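Can a machine do the washing up yet? (and if not, when)

Posted in: Home & Gadgets
528 views · 46 replies · 12 shares

pegbag_pete wrote:
My sister has informed me that by the time I retire I won't have to lift a finger at home. I am 58 and my fingers are tired now. So, to those of you who know about these things: is there a machine yet that can do an ordinary kitchen job in an ordinary kitchen? 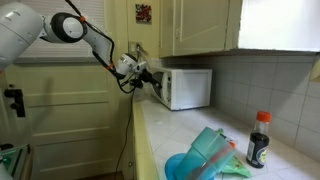

I don't mean a dishwasher. I've got a dishwasher, and I spend half my evening loading it, unloading it and rinsing things before it will consent to wash them. I mean something that would warm up last night's rice, wipe the side down and put the soy sauce back where it lives. A bored teenager can do all three, in theory.

mrs_tiddles wrote:
In theory is doing a lot of work there, Pete.

lathe_and_let_live wrote:
I've spent twenty years on shop floors, the last six at Brandutex, where arms do most of the lifting. They are wonderful. Ours will put the same part in the same hole all night long, and never once ask for a tea break. Move the tray by the width of your thumb, though, and it will put the part in the same place it always did, where there is now no hole.

A kitchen is nothing but trays that have been moved. The cup is never where you left it, half the time it's on its side, and the bag of whatever it is has gone soft and slumped against something. Opening a microwave door is the easy bit.

nurero_fan wrote:
That was true five years ago. It isn't now. The newer ones have cameras and can find the cup wherever it is. I saw the Nurero demo in May and it opened a microwave, put a bowl in and shut the door again, in somebody's real kitchen. I'd have one tomorrow.

lathe_and_let_live wrote:
How many goes did it have?

nurero_fan wrote:
They didn't say.

lathe_and_let_live wrote:
No, they wouldn't.

Anisa Lubis wrote:
I'm somewhere between you two. I did a year of testing for a small outfit (Cosen, you won't have heard of them) and our log for a single job, pulling a door open by its handle, ran to 2,895 attempts. By the end it was decent. Then we tried it on a microwave with a push button instead of a handle and it went on groping for the handle, very politely, until we switched it off.

I wouldn't call that useless. It did learn. But "can open a microwave" and "can open your microwave" are different claims, and people selling things are relaxed about the difference.

pegbag_pete wrote:
Mine has a button. Typical.

mrs_tiddles wrote:
Where do you put it, is what I want to know. I've got one stretch of worktop and the kettle and the bread bin have already fallen out over it. An arm that reaches the microwave is also an arm that reaches me, every time I want a biscuit.

nurero_fan wrote:
People said all this about washing machines.

lathe_and_let_live wrote:
A washing machine doesn't have to find the socks.

Anisa Lubis wrote:
He's got you there. I do think wiping down will come sooner than people expect – a flat surface, a cloth, no great harm if it misses a bit. Anything squashy will take longer. Crisp packets used to give us nightmares.

pegbag_pete wrote:
So to sum up for my sister: maybe, in somebody else's kitchen, with a handle. I'll do the rice myself then.

Older replies are hidden. Show all 46

Reader comments (3)

nugroho_77: My dad is 84 and would take the slow, clumsy version today if it could reach the top cupboard.

Bev in Hove: Paid 40 quid for a robot hoover at a car boot. It lives under the sofa now and we leave it be.

tin_opener: Still waiting for one that can do a fitted sheet.

Last updated: July 26, 2019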